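Crumpets, again

So I've finally got a crumpet batter I'm happy with, and it only took most of August! The trick (for me anyway) was leaving it alone for 30 minutes after the bicarb goes in. I used to give it 5 and wonder where all my holes went. Hiyori reckons I should use bread flour, Cengiz says plain, and they've both been very firm about it over text.

Keep the heat low, lower than you think, and grease the rings properly or you'll be swearing at them with a butter knife. Mine freeze well too, so I do a double lot and have them for brekkie with Vegemite or my neighbour's cumquat marmalade.

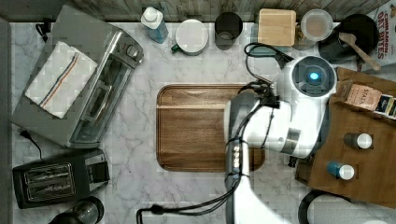
Toaster oven and the two-slot, my end of the bench.

Next up is pikelets, if I can find Mum's recipe card. It was in the flour tin last time I looked.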